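Returning Used Containers: Frequently Asked Questions
Brercombe Reuse Service
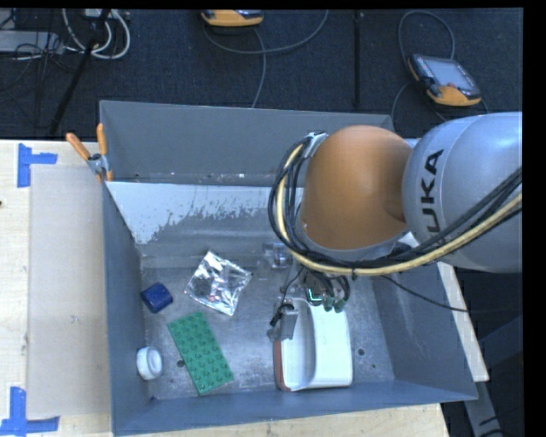 The Brercombe Reuse Service accepts household and catering containers for sorting and redistribution. The answers below apply to all members, including those who joined through the Leltetti or Wotano branches.

Which containers are accepted?
Rigid containers with a flat base are accepted in any color, with or without a lid. Clear packaging may be placed in the same bin as white or colored items. Glass, foil trays and bags are not accepted.

Do containers need to be washed?
Yes. Items must be rinsed, drained and free of food. Labels may be left in place.

Should containers be stacked inside one another?
No. Please place each item in the bin separately. Stacked items are returned to the member for separation.

How many items may be returned at one time?
Members may return up to 29 items per visit. Larger returns require a booking made at least 3 working days in advance.

What happens to lids?
Lids should be removed and handed in together with their containers. Lids without a matching container are sent to Benkirane for recycling.

How many items does the service handle?
In February the service received 2,477 items, of which 2,075 were passed on for further use.

Can an item be returned to me if I hand it in by mistake?
Requests must reach the office before the item has been passed on. Please give the size and color of the container and the branch where it was left.

Whom should I contact with other questions?
Please write to Kamol Thaweesak, Member Services, at the Brercombe office.

Page last updated 27 June 2019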